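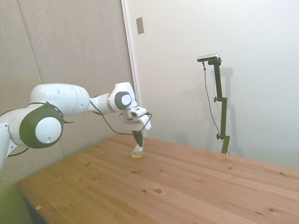 Notebooks > Bandovura > Bench and glassware

December, started 8:40 am
Bahman Bagheri

Two things today, glassware and the table. Writing this fast, will tidy later (won't).

Glassware first. Small clear flask, narrow neck, round at the bottom, still has a bit of pale yellowish stuff in it. Liquid or dried-on residue, couldn't tell through the glass. No entry for it in the book that I can find. Went back as far as sample 2,761 and there's a line that says "small flask, see Bahman" in my own handwriting, so thanks to me for that. If anybody used a small flask for the resin washes, write it in under this. Otherwise it gets treated as unknown – no pouring it down the sink, no topping up, no sniffing.

Plan for it:
label on the shoulder, pencil on tape, not marker
loose cap, stand it in the tray overnight
tilt it in the morning and see if anything moves
if it moves, pipette out a drop for the strip test
if it doesn't, warm Itov solution, leave an hour, bottle brush with the thin neck (the fat one won't go in, don't force it)

Itov is down to the last jug. 100 mL per bucket is plenty, last month we were pouring it in by eye and rinsing took forever. Blank from the second rinse read 89 against the 61 we get off clean glass. Third rinse brought it back to 61. So three rinses from now on, distilled for the last one. Need to write that on the card over the sink, the old card still says two.

Dreklow order: brushes, thin necks, more caps. Their small caps run tight, ask for the next size up. Also check if the broken stopper was ever credited.

11:15. Table.

Want to settle the finish on the pine before we do anything messy on it. It's soft wood and there are seams between the boards, anything spilled is going to find a seam. Two options on the shelf, the Louro oil and the water-based varnish left over from the window sills. I did offcuts of both last week, same species, each with a knot in it becuase the knots are what worry me. 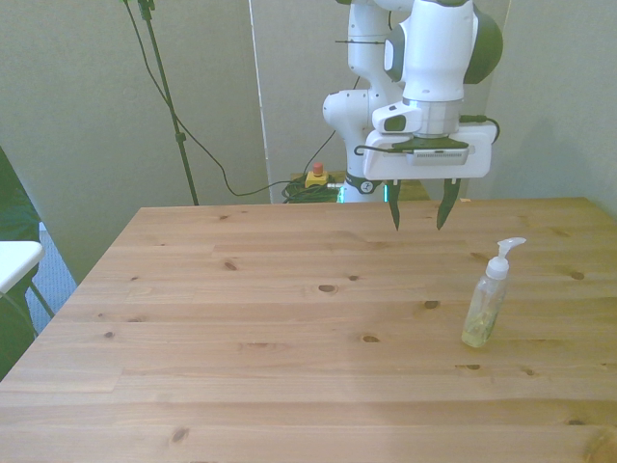

Pine top, knots and grain. The oval one is near the middle.

Offcut notes. Louro: nice to put on, darkened the board a shade, the knot drank hardly any and stayed tacky longer than the wood next to it. Wiped the extra off with a rag after twenty minutes and it was fine by next day. Water drop sat up OK. Dye drop left overnight left a ring, light sanding took it out. Varnish: ring wiped straight off, but the knot on that offcut showed a yellow halo under the second coat. Resin coming through I guess. Would want a knot sealer under it and then we're at three products and a lot of waiting.

Leaning Louro plus a tray under anything colored. Easy to patch one spot later, with varnish you end up sanding the whole board. Downside is re-oiling, maybe twice a year, someone has to remember.

Order of work when we do it. Vacuum the seams first, brush nozzle. Sand with the grain only, fine paper, go easy on the knots or you dish the soft wood around them. Damp cloth, let it dry right through. Thin coat. Rags flat outside to dry, NOT balled up in the bin, that's how you get a fire.

Glass on a fresh oiled top: round-bottom shapes leave prints if it's not cured, so nothing stands on it for three days. Cork rings or the tray. Applies to me too.

2:30 pm. Phoned Dreklow, caps can be swapped, brushes are back ordered. Stopper credit "being looked at".

Open:
flask – who, what, when
new rinse card, three not two
check how much Louro is left, the tin feels light
ask about knot sealer anyway, in case we change our mnds
move the tray stack off the radiator

Strip test results go on the next page.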